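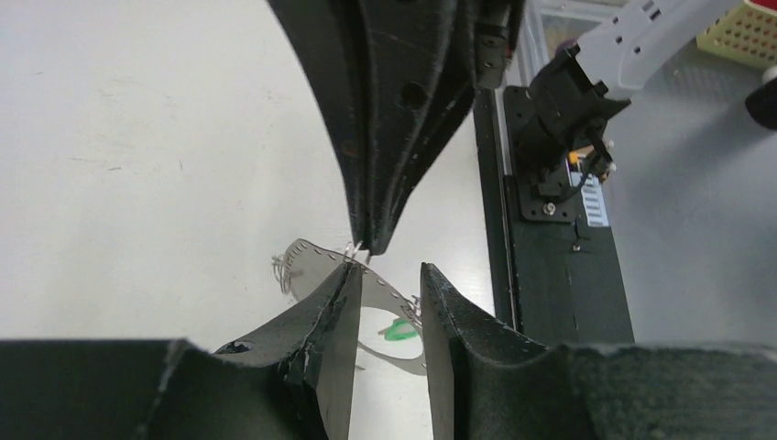 About The Staseck

The Staseck is a playhouse and screening room on Cordeiro Street. We put on plays, show films, and run a small school for people who want to write either one. The theater has one stage, one screen that drops in front of it, and a lobby that doubles as a classroom on weeknights.

The company began as a reading group. Members met to read new scripts aloud, then talked about them over whatever was left in the coffee pot. After a couple of years the group rented the old Hamura furniture showroom for a single weekend of one-act plays. The weekend sold well enough to rent it again, and later we signed a lease. The big front windows are still there, which is why matinees start with the curtains being pulled.

What we put on

A season runs from early fall to late spring. Most of it is talk-heavy drama with small casts, partly from taste and partly from the size of the stage. We do older American plays, newer ones by writers from the region, and one script each season that has never been produced anywhere.

We get asked whether the theater has a political point of view. The people who work here have several, and they don't agree. We choose plays that argue well. In the same season we have staged a play about a strike written from the picket line and another set entirely in the owner's office, and each one brought us letters asking why we had taken sides. We keep the letters. Some of them are read at the season opening, with the writer's permission and with the name left off.

After most Thursday performances there is a discussion in the lobby. It lasts half an hour. The moderator's job is to make sure people talk about the play they just saw, and to stop on time.
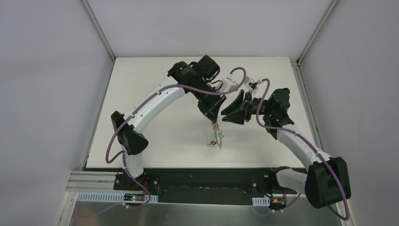

The film program works differently. Films are shown when the stage is between productions, usually in pairs. A pair might be a play's two screen versions, or an early film and a late one by a writer who changed his or her mind about something in between. Program notes are handed out at the door and kept short. The rule is 500 words, and it applies to everyone who writes for us.

The script library

Our library holds 1,316 scripts, counting stage plays, screenplays and a shelf of radio drama that came with a donated bookcase. Anyone with a library card from the front desk can borrow up to three at a time. Published editions can go home with you. Typescripts and marked rehearsal copies have to be read here, at the table by the box office.

The catalog is kept in a program called Jenura, and it can be searched from the computer in the lobby. It can't be searched from home yet. If you are looking for a certain title, call or write to the front desk and someone will check the shelf.

Classes

The writing school offers two courses, Scene Writing and Script Reading. Scene Writing meets once a week and is limited to 20 people. Every student has at least one scene read aloud by actors, and the class responds before the writer is allowed to speak - this is hard on some people, and we say so when they sign up. Script Reading has no limit beyond the number of chairs. It covers one full-length play or screenplay per meeting, and students are expected to have finished it.

Neither course gives a grade or a certificate. No experience is needed for either one. Students get into Thursday performances free while their course is running.

Sending us a script

We read unproduced full-length plays from writers who live in the state. Scripts are accepted through the end of December for the following season. Please send the whole play, along with a page giving the cast size and the setting. We do not read musicals, and we do not read screenplays outside of class. Every writer gets an answer. It can take most of the winter, and it is sometimes only a paragraph.

How we are paid for

Ticket sales cover a little more than half of what it costs to run the building. Class fees, lobby rentals and individual gifts make up the rest. We don't take gifts that come with a say in what goes on stage. Donors are listed in the season booklet in alphabetical order, without amounts.

Finding us

The entrance is on Cordeiro Street, under the awning. The door on the alley side is for deliveries and actors. There is a ramp to the left of the main steps, and the first row has spaces for wheelchairs - please mention it when you book so a space is held. The box office opens an hour before each performance or screening.

This page was last updated on Monday, February 21, 2022.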